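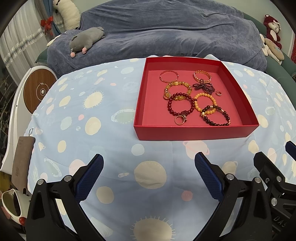 Twelve years in land disputes and I still learn something each time a community's own people go through the old licence files, writes Nisreen Moussa. They know which creek a pipeline crosses, and they ask about the documents we had stopped reading. I would encourage anyone who has lived beside a concession to put their name forward.

Call for participants: Community Reading Panel on the Larnard Licence Transfer

Catasura invites applications from residents of the Larnard district to join a reading panel on the proposed transfer of oil and gas interests from Bensaid to Foltico. The transfer is subject to consent by the regulator, and an application to set aside the earlier consent is still before the court. The panel has no part in those proceedings and will not comment on their merits.

Purpose

The panel will read the public documents relating to the transfer, including the joint operating agreement, the environmental liabilities schedule and the published court filings. It will then prepare a plain-language report for households and small businesses in the district. Legal and technical support will be provided throughout by Asmaa Bennani and Niall McIver.

Who may apply

Applicants must be aged 18 or over and must have lived or worked in the district for at least two years. No legal training is required. Current employees of Bensaid or Foltico, and their immediate family, are not eligible. Former employees may apply but must declare the dates and nature of their employment. Shareholdings in either company must also be declared.

Commitment

The panel will meet every Wednesday at 6 pm, beginning in March, with each session lasting two hours. Members should expect to read between sessions – large-print and audio copies are available on request. Members will receive an allowance of £3000, paid in two instalments, and travel within the district will be refunded on production of receipts.

How to apply

Please send a letter of no more than one page, stating your connection with the district and any interest you are required to declare. Letters should be addressed to Zineb Ezzat, Panel Secretary, and may be left at the Catasura office in Larnard or sent by post. Applications made on behalf of another person will not be accepted.

Shortlisted applicants will be invited to a short interview with Lindsay Ruawai. Those who need an interpreter should say so in their letter, naming the language required. Unsuccessful applicants will be informed in writing, and their letters will be destroyed once the panel has been appointed.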